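Novembro de 2019, segunda-feira à noite

Hoje passámos o dia inteiro com as garras de mão, eu e a Perla Cuautle. Escrevo em português porque prometi a mim mesmo praticar, e peço desculpa ao caderno pelos erros.

De manhã comparámos os dois pares de dedos, os da Grilletti e os da Flistach. Os da Grilletti são mais duros. Com eles fizemos 81 tentativas e 17 falharam, quase todas com o tomate cereja, que é pequeno e escapa para o lado quando se fecha depressa. Os da Flistach cedem mais, mas obrigam a apertar o punho até ao fim, e ao meio-dia já me doía o polegar. A Perla tem a mão mais pequena do que a minha e queixou-se menos, o que não compreendo.

O Fulgencio Arellano telefonou da Contreras. Quer 900 gravações até março e perguntou se chegava uma pessoa só. Respondi que não, porque com duas garras na mesma mesa aprendemos coisas que uma sozinha não mostra: a mão do outro tapa a fruta, e é preciso esperar ou dar a volta. Ele ficou calado um bocado e depois falou do orçamento.

Continuo com dúvidas sobre a câmara. Quando a fruta é grande e escura, fica mesmo entre os dedos e vejo bem os dois contactos. Com as pequenas tenho de baixar tanto o pulso que perco o prato. Amanhã quero experimentar o suporte da Wundus, que sobe a lente 4 centímetros. A Perla acha que vai tremer.

Falta-me a palavra portuguesa para "slip". Escorregamento, diz o dicionário, mas parece-me comprida demais para a tabela. Por agora escrevi "escorrega" na coluna e amanhã pergunto à Perla.

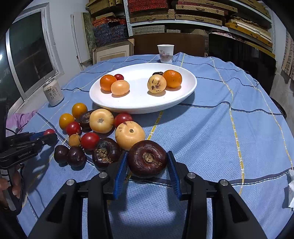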